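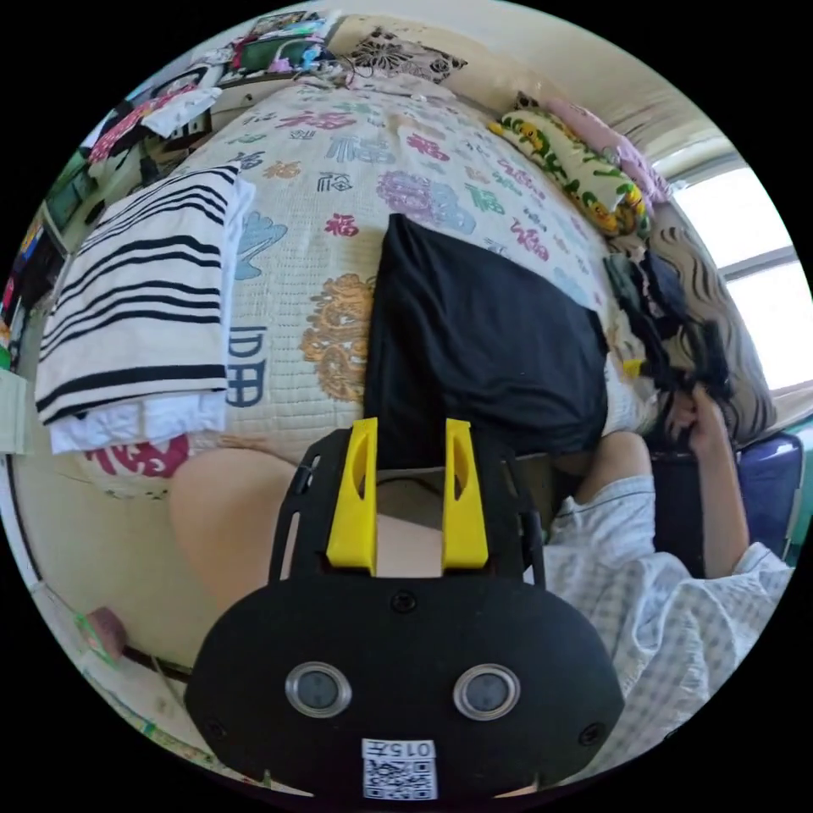 My hands gave me away this winter. I can fool people with a good haircut and a bit of blush, but in February I was paying for gas over in Corkville and the girl at the counter looked at my knuckles and said "Ouch," out loud, in the kindest voice you ever heard. They were cracked right across, both hands, like the bottom of a dried-up pond. I laughed and stuck them in my pockets and then I drove home and thought, all right, it's time to do something about this.

A little background, for those of you who are new. I have had dry hands since 1993, which I remember so well because it was the year I started washing dishes at my uncle's lunch counter in Punham. I was in hot water up to the elbows from six in the morning, and we used a pink soap that came in a drum and could have taken the paint off a truck. My mother used to meet me at the door with a tub of petroleum jelly and a pair of my father's old socks. I hated it. I was a teenager and I did not want to go to bed with socks on my hands! But I will say that when I did what she told me, they got better, and when I didn't, they got worse, and I have been re-learning that same lesson every few years ever since.

So the first thing I did, naturally, was ignore everything my mother taught me and buy something expensive. There is a line called Kermani that they carry at the nice pharmacy, the one with the perfume testers, and the hand cream comes in a heavy glass jar with a little spatula. It smells like figs. I loved it for a week. I'd put it on at my desk and feel like a woman in a movie. And then about twenty minutes later my hands would feel tight again, and I'd put more on, and the jar (which is not a large jar, let me tell you) was down to the bottom before the month was out. I don't want to be unfair to it. My sister uses the same one and her hands look wonderful, but then my sister's hands have always looked wonderful, and she has a dishwasher.

After that I went the other way and tried everything in my own kitchen. Olive oil, which made me smell like a salad and left a print on every light switch in the house. Coconut oil, which was nicer, but I kept dropping things. I tried a sugar scrub, from a card my neighbor had taped to her refrigerator, and I'd like to beg you all not to put a sugar scrub on split knuckles. I said a word my neighbor had never heard me say.

The person who finally straightened me out was Jaanus Butkienė, and a few of you will know that name from the Saturday market at Wiswood. Jaanus makes soap and salves and a beeswax furniture polish that I have bought far too much of. I went up to the table to get a bar of the oatmeal soap and Jaanus took one look and asked me when I put my cream on. Not what kind, but when. I said, well, whenever they feel dry. And I got a very patient look.

Jaanus's view is that the time to put something on is while your hands are still a little damp, right after washing, before you've even hung up the towel. You pat them so they aren't dripping and then the cream goes on straight away. If you wait until they hurt, you've waited too long. I must have nodded along to that same advice in magazines a dozen times and never once done it. My creams were all in the bedroom or in my purse, and my sinks were, of course, not in either of those places.

So that was change number one, and it cost me nothing. I put a pump bottle at the kitchen sink and another one at the bathroom sink. Plain ones, no scent, the kind with a label so boring you forget the name while you're reading it. My husband started using the one in the bathroom without being told to, and this is a man who has washed his face with dish soap for as long as I've known him. I haven't said a word about it. I'm afraid if I mention it he'll stop.

Change number two was gloves for the dishes. I know, I know. I have had so many pairs and I never wear them, they're always clammy and one of them always has a hole. What helped was buying a size up and getting the kind with a cotton lining, and hanging them from a clothespin on the window latch so that the insides dry out between times. I do still forget. If there's just a cup and a spoon in the sink I don't bother, and then it's never just a cup and a spoon, is it?

Change number three was turning the water down. I like it hot. I like my coffee hot and my bath hot and my dishwater so hot the window fogs. I've gone to warm for hands and dishes and I am keeping my bath the way it is, thank you, we all have our limits.

And then there's bedtime, where I have to admit my mother was right all along. Jaanus sells a salve in a flat tin, very thick, made with beeswax and something from the calendula family, and you have to warm it between your palms before it will move at all. I rub that in after I've finished reading (not before, I ruined a library book) and put on cotton gloves, the thin white kind. I find I can stand gloves where I never could stand the socks. The first few nights I woke up and found I'd thrown them across the room in my sleep. By the second week they stayed on. My knuckles closed up in ten days or so, and the rough patch by my thumb took a good deal longer, and it still comes back if I get lazy.

Nails are a whole other story and I'll save most of it, but a couple of people asked. I keep mine short and I don't polish them much anymore, mainly out of impatience. When my cuticles are ragged I push a bit of that same salve around the edges and leave them alone. I used to cut them, and every time I cut them I regretted it by the weekend. For filing I use a glass file my aunt gave me, and I only go in one direction, and I couldn't tell you if that really matters or if it's one of those things we all repeat to each other.

I should mention the fancy paraffin treatment too, as I promised I'd report back. My cousin treated me to it for my birthday at the salon in Punham. You dip your hands in warm wax, they wrap you up in plastic and mitts, and you sit there like a lobster with nothing to do, unable to turn the page of your magazine. It was heavenly. My hands felt like butter until the next afternoon. Would I pay for it every month? No. Would I let my cousin pay for it again? I would, Denise, if you're reading.

One more thing, on the serious side. If your hands are cracked and also weepy, or hot and itchy, or there's a rash going up your wrists, please go see someone about it. A friend from my old job kept slathering things on hers all winter long and it was an allergy to her own work gloves, and the doctor sorted her out in one visit. I'm a person with a blog and a lot of tins. I don't know what's wrong with your hands.

As for the pump bottles, a reader wrote to ask which one I buy and I went and looked, and it's just the store brand from the big market in Corkville, bottom shelf, next to the cotton balls. The Wiswood market runs every Saturday until it gets cold, and Jaanus is usually along the fence side, near the woman with the plants. Go early if you want the oatmeal soap. And if any of you have a trick for heels, I'd love to hear it, sandal season is already half over and mine look like something you'd strike a match on. Leave me a note in the comments. I do read them all, even when it takes me a week to answer.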